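"The Letter Arrived Before the Vote": Councillor Shoaib Awan on the Grellstead Market Hall Complaint

Interview by Siu-fong Choi

28 September 2026

Shoaib Awan has asked me to meet him in the café behind the bus station, because he says the council building has thin walls. He arrives ten minutes early, and I arrive fifteen minutes early, so we are both a little embarrassed. He orders tea and puts his telephone face down on the table.

Awan was elected to Grellstead council four years ago, as an independent. Until this summer, few people outside his own ward knew his name. Then somebody sent a complaint about him to the council's standards officer, saying that he had failed to declare a friendship with the owner of Khokhar, the catering firm that wants to rent the old market hall. The complaint was received one day before the council voted on the lease. It was in the local paper the same evening.

"I am not against complaints," he says. "If a person believes I did something wrong, they must have a way to say it. But I learned about mine from a reporter. The officer telephoned me afterwards to say the letter was on its way. Tell me if that is the correct order."

I ask him directly if he is a friend of the owner. He does not look annoyed by the question.

"I have eaten at his restaurant. I went to his daughter's wedding, together with half the town. I have never been in business with him and I never took a penny. When the lease came to us, I asked the clerk whether I should declare the wedding. She told me it was not necessary. I have this in an email, and I gave the email to the investigation."

The council did not wish to comment on the email when I contacted its press office. It said only that the matter "remains open" and that all members are treated equally.

A vote lost by one

The lease was refused by a single vote. Awan had left the room on the advice of the officer, and he believes that his vote would have changed the result. The hall is now expected to go to Allus, a property company which plans to divide it into 60 small flats. The ruling group has supported the Allus plan since it was first presented in December.

Does he think that the complaint was political? He takes a long time to answer this.

"I cannot prove it, so I will not say it as a fact. I will say that the timing was very comfortable for some people. If it had come a week earlier, I could have answered it and voted. If it had come a week later, it would have changed nothing."

The leader's office sent me a short statement, in which it described the suggestion as "nonsense" and said that no member of the group had any part in the complaint. It added that Councillor Awan "should let the process finish before he judges it". I read this to him from my notebook.

"On that we agree," he says. "Let it finish. But it must first begin. I have been interviewed zero times."

The petition

In the meantime, the residents have made their own campaign. A petition asking for the vote to be held again has 1,099 signatures, which is enough to force a debate, as the council's rules ask for 1,000. Awan says he did not start it and has not signed it.

"It would look bad if I signed. My mother signed it. I could not stop her, and I did not try very hard."

I spoke to several stallholders who used to trade in the hall, and their opinions were more mixed than I had expected. One fruit seller told me she would sign anything that kept the roof over a market. Another man, who sells tools, said the hall had been cold and half dead for years, and that flats were at least something. He also said that he did not trust either side, and asked me to write this down.

Awan nods when I repeat it. "He is right to say it. We neglected that building for a long time, all of us. I voted for one of those budgets myself. When you let a place go down, you should not be surprised if somebody comes with a cheap idea for it."

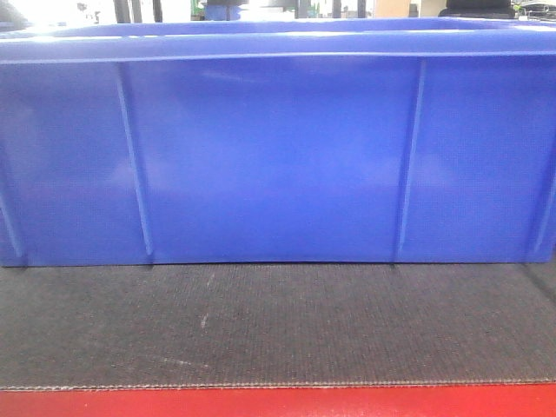
What happens next

The debate on the petition will take place at the next full meeting, but it cannot reverse the decision by itself. For this, the members would need to vote to open the question again, and the ruling group has not said if it will permit this. Awan will be able to speak only if the complaint is closed before then, or if the standards officer gives him a special permission. He has applied for it.

He has also asked Ristska, a small campaign group that follows standards cases in local councils, to look at the dates in his file. The group confirmed to me that it has received his papers. It has not reached an opinion.

I ask what he will do if the finding goes against him. He turns his telephone over, looks at it, and turns it back again.

"Then I will read it, and if it is fair I will apologise in the chamber, standing up. I was brought up like that. But I would like to read it before the newspaper does."

And will he be a candidate again next time?

"Ask my wife," he says, and finishes his tea. "She has a stronger opinion about it than me."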